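4.2 Bimanual Card Collection

The second task tests whether a policy trained on two-arm demonstrations can handle thin, flat objects that a single gripper tends to push away. Cards are spread over the tabletop together with unrelated household items, and the policy must move each card into a tray. No fixture holds the cards in place, and their starting positions are changed before every trial.

We collected 136 demonstrations by teleoperation. Two operators shared the work, and neither was told which demonstrations would be held out. The policy uses the Manalo encoder described in Section 3 and predicts actions for both arms jointly. As a baseline we trained Zatden, which predicts each arm separately, on the same data.

Each method was run for 18 trials. The joint policy completed all but five of them. Most failures occurred when cards overlapped - the policy tended to treat a cluster as one object and close on its outer edge. Zatden failed more often in the handover phase, where both grippers must work close to a single card (Figure 5).
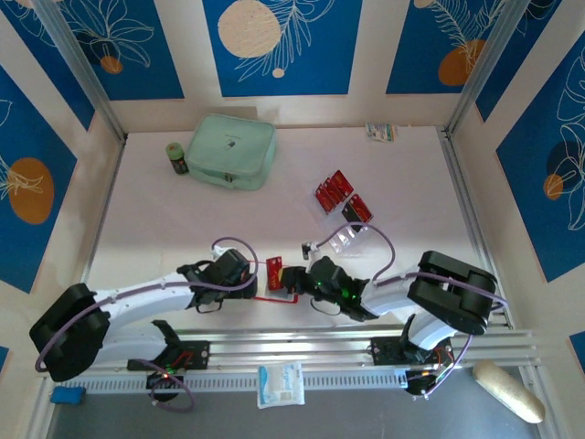
Figure 5. Card collection task. The two grippers face each other with a red card between them; further cards and the clear tray are at middle right, with distractor items toward the back.

Patterned walls were kept for all trials so that the visual background matched training. We did not test transfer to plain walls, and the results should be read with that limit in mind.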